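News › Community › Technology

Open day at Ludano draws nearly 400 visitors

Ludano opened its workshop to the public on Saturday, with robots sorting toy bricks, a talk on programming and a chance for visitors to try the controls for themselves.

The firm moved into the old Mandari building in December and had not let the public in before. Doors opened at 10am, and by late morning there was a queue across the car park. Groups of 50 were let in at a time, which meant a wait of half an hour for some families.

Most people headed for the sorting table at the back of the hall. A robot arm picks up loose plastic bricks with a two-fingered gripper and puts them into trays by colour. It is slow to watch – a person could do it faster – but it ran for most of the day, with a stop at lunchtime so that staff could change a cable.

Nkechi Olatunji, who runs the workshop, said the bricks were chosen as a test because they land in all sorts of positions.

"If they were all lying studs up it would be easy," she said. "They come down on their sides, on their backs, leaning on each other. The arm has to decide where to take hold, and sometimes it picks the wrong place and has to have another go."

The arm handled 1220 bricks on the day, according to a tally kept on a whiteboard next to the table. Of those, 867 went into the right tray at the first attempt. The rest were dropped, put in the wrong tray or picked up again.
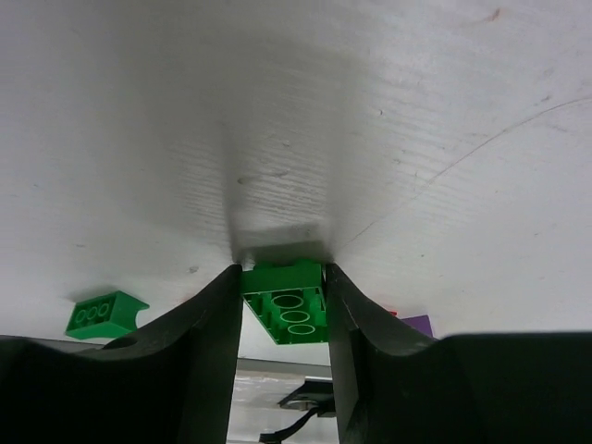
Visitors could also steer a second arm by hand, using a pair of handles fixed to a bench. Children had five minutes each and adults were asked to wait until after 2pm. The task was to lift one brick and set it down on a marked square, and plenty of people found it harder than it looked.

Ludano makes handling equipment for small packing firms, and its largest customer is Obradović, the spice and tea company. Staff from the packing line gave a short talk in the canteen about working alongside the machines. Questions from the floor were mostly about jobs and training.

Ms Olatunji said the firm would take on two apprentices this year, and that forms could be collected from reception. Applicants do not need any experience of programming.

Another open day is planned for the autumn, with timed tickets to cut down the queue. Parking will be at the Clakar site across the road.

Contact the newsdesk | Terms of use | Back to top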